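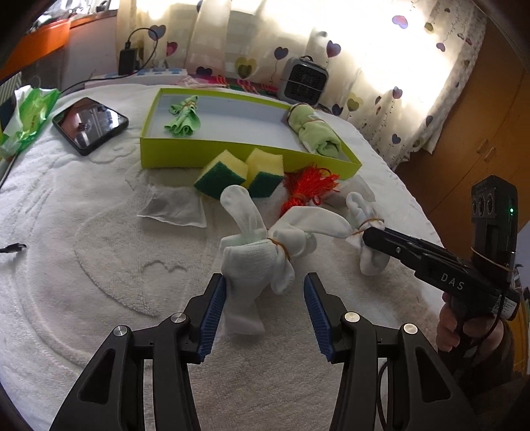

White gloves, gathered and banded, with a pair of washing-up sponges waiting their turn.

My aunt had a drawer that could have kept a small shop going. Tea towels, dusters, single gloves, odd squares of flannel, all of it washed and ironed and then shoved in so hard that you had to open the thing with a knee against the cabinet. I've inherited the habit (and, for what it's worth, the knee), and it was only this spring that I finally did something about it, thanks to a wet weekend in Wevbridge and a box of rubber bands.

I'd gone over to stay with Siu-ming Yip, who makes up parcels of household bits for people moving into their first flats. She doesn't call it a business. It's a bedspread, a pile of cloth and a few nice boxes, and on a good afternoon the whole lot gets spread over the bed so she can see what goes with what. I thought this was mad until I tried it. A bed is a brilliant worktable! It's wide, it's soft, nothing rolls off, and you can't go to sleep until you've finished.

The trick she's keen on is bundling. Everything soft gets rolled or gathered and tied round the middle, so it stands up for itself in a box and doesn't slither about under the heavier stuff. Gloves were my first job. You'd think a glove would be easy, wouldn't you? I folded mine like a letter and it sprang open. I rolled it like a sock and it looked like something the dog had been at. Siu-ming took it off me, pinched it in the middle, put a band round it and handed it back, all without stopping what she was saying about her neighbour's hedge.

After that I got a bit obsessed. Knitted cotton is forgiving stuff and doesn't mind being squashed, so a band suits it, but I wouldn't leave one on for months. Old rubber goes sticky and then brittle, and it can leave a nasty brown line that won't shift in the wash. I found one in my own airing cupboard that had more or less welded itself to a pillowcase. For anything that's going to sit about until August, say, I'd use string.

String is where it gets pretty, mind you. Siu-ming keeps hers in a jam jar with the ends poking out, and she has firm views on colour. A green towel wants something warm round it, orange for choice. White cloth can take anything. She ties a plain single bow if the parcel's going by hand and a proper knot if it's going by post, after a bad experience with a parcel to Prascombe that arrived, in her words, as soup.

Towels are the stars of these parcels. A small hand towel with a bit of appliqué on it costs very little and looks as though somebody took trouble. You roll it from the plain end, so the decorated part finishes on the outside, and if there's a crocheted edge you let it show. I did mine the wrong way round twice and had a very neat roll of nothing in particular.

The sponges were a surprise to me. I'd never have put a sponge in a present. But her cousin Pak-hei Pan, who moved house three times in as many years (poor man), swears that the sponge is the only thing he's ever been truly grateful for on the first night. You've got your kettle, you've got your one good mug, and there's a ring round the sink from whoever was there before you. He'd swap any scented candle for a scourer. So in they go, two to a box, down the side where they wedge everything else in place.

Boxes next, and I was wrong about these too. I always buy too big. Siu-ming lines up the bundles first and picks the box afterwards, and she likes a good strong green, with a lid that comes right off so it can be used as a tray. She gets hers from a little stationer's called Hung, which has 19 kinds of ribbon in the window and closes whenever it feels like it. The lid tray is handy while you're packing as well. Anything small goes in there, tassels, beads, the scissors you've lost four times already, and then it's the last thing to be emptied.
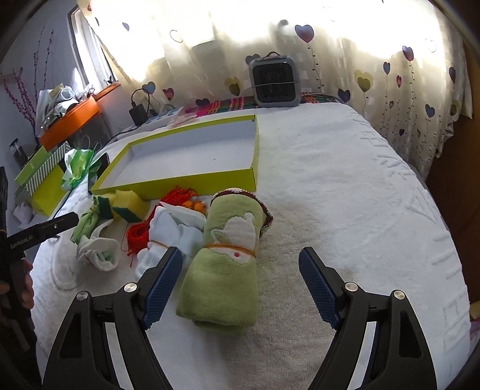

Can I send a rolled towel in the post without it coming undone?
Tie it round the middle with a proper knot and pack it snugly against something with a bit of give, such as a sponge or a folded cloth. Bows work loose in transit.

I came home on the Sunday night with cold feet from the bus and a carrier bag of string, and tackled the drawer before I'd taken my coat off. It took me until past eleven. I found a tablecloth I'd been blaming my sister for since her wedding, and 9 dusters that had never seen any dust. Most of the tea towels are rolled now and stood on end, like a row of fat little candles, and I can see every one of them when I pull the drawer out. No knee required.

I did run out of string before I got to the flannels, so those are in a heap on the chair, and I've been told off about that by everybody who wants to sit down. Siu-ming is posting me some more, in orange. She says it'll be knotted.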